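I went to the Olthorpe open day expecting a robot that folds laundry. Plevus, the firm putting it on, had promised "the end of chores" on the invitation, and I own chores.

What I got was a bedroom, a gripper and a talk on patience. The target is 3,497 recorded folds. By January they had 476, and the guide gave that number the way people give their golf scores.

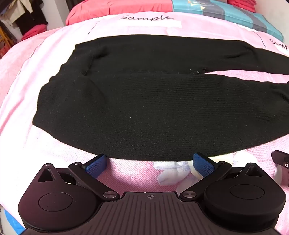
Photo: Plevus open day, Olthorpe

Black knit trousers on a pink bed, a label reading "Sample," and two blue finger pads waiting for a person to squeeze them. I have put off the same job with less equipment.

Still, I left fonder of the thing than I arrived. It takes over 1,000 tries to teach what my mother taught me in three - and I still fold badly.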